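Drolitz Robot Club – Member Set-Up Guide
Section 7: The Table Task
By Tarcísio Fontes
Wednesday, February 19, 2020

Print this page | E-mail this page

Welcome to the fun part! By now your team has the arms powered and homed, and you get to put real things in front of them. The Table Task is what we'll run at the Kerr meet in March, so practice it the same way every time.

1. Wipe the table, then set out the plate and a water bottle. Start with the bottle lying on its side between the two hands. It's the hardest way to begin, and teams learn the most from it!

2. Open both hands and hold them clear of the bottle before you start a run. Check that the cable at each wrist has a free loop and can't snag on the arm.

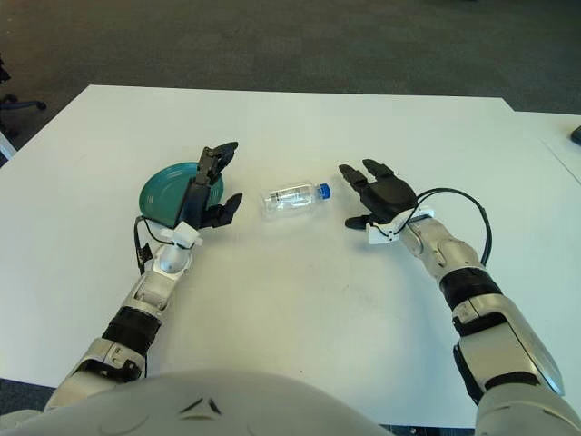

3. Load the Steltley script and set the speed to 200. Leave it there for your first week – it feels slow, and you will be glad of it.

CAUTION: Keep your own hands off the table once the operator calls "live." The stop button stays with the second team member at all times.

4. Now try the standing start. Put the bottle upright behind the plate, with the cap screwed on tight. Bring the arms in from either side, grippers open, and pause before you touch anything. Look at the spacing from where the robot sees it, then adjust.
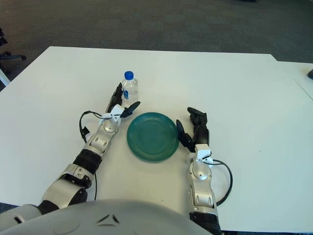

5. Swap in the clear cup. Clear plastic is a great challenge for the vision code, and a light grip matters here – too much squeeze and the cup creases.

6. Bring the cup over the plate with the right hand and lower it onto its side. Keep the left hand open and out of the way. Save the log before you let go.

NOTE: If the script stops with code 499, the wrist has reached its limit. Back the arm off by hand control and run step 6 again.

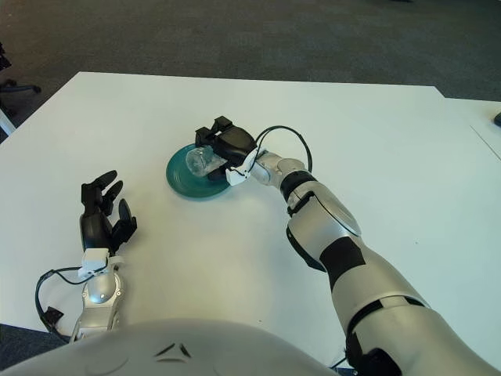 Deveck wrote in to say that his team got much steadier grips after they slowed only the closing move and left the rest of the run alone. He also asks everyone to write the grip setting in the log by hand, as the script doesn't save it.

Both are good ideas, and you can use them right away. The grip setting goes on the line under your team name.

7. Park both arms, switch to standby, and put the plate, bottle and cup back in the bin for the next team.

Questions? Drolitz Robot Club, Box 2398 | © 2020 Drolitz Robot Club | Back to top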